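Laundry room at Sung Apartments reopens, doors wide open

2 min read

Residents of the Sung Apartments have their laundry room back, along with a new rule that has already split the building: when your wash is done, leave the door open.

The basement room closed in October after tenants complained that towels were coming out smelling worse than they went in. Building manager Vlasta Stoyanova had the front-loaders cleaned, the floor scrubbed and the old notices taken down, all 2 of which told people not to sit on the dryers.

The replacement notice went up on Mon 18 November. It asks people to wipe the rubber seal, check the drum for socks and leave the door as far open as it will go.

"A shut door on a damp machine is how you grow things," Stoyanova said. "I've met the things. I don't want to meet them again."

Opposition has come mainly from those who have to walk past. With the doors swung out, the aisle gets tight, and anyone carrying a full basket has to go sideways.

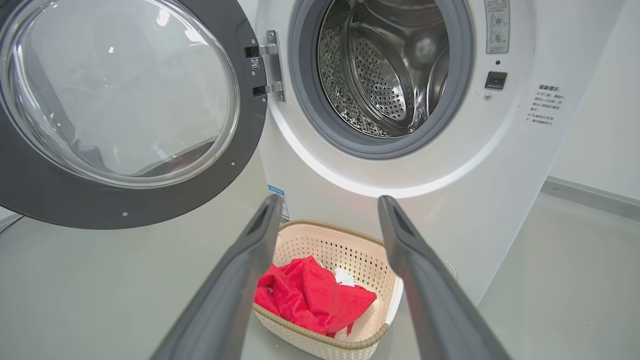

Sumeya Degefa, on the second floor, has lived there long enough to remember when the fight was over dryer lint. She backs the open door but would like people to look inside first.

"I found two socks in the bottom last week, and they weren't even a pair," she said. "They're on the windowsill if anyone wants them."

Stoyanova says the rule will be looked at again in the new year. Wash prices stay the same, as does the colour of the walls, which had its own petition.

Comments (3)

Gruvisum: Been leaving mine open for years at home. The cat thinks it's hers now.

stovar_2: Open is fine, but my shins would like a word.

Rasero: One of those socks is mine. The grey one. Please don't throw it out.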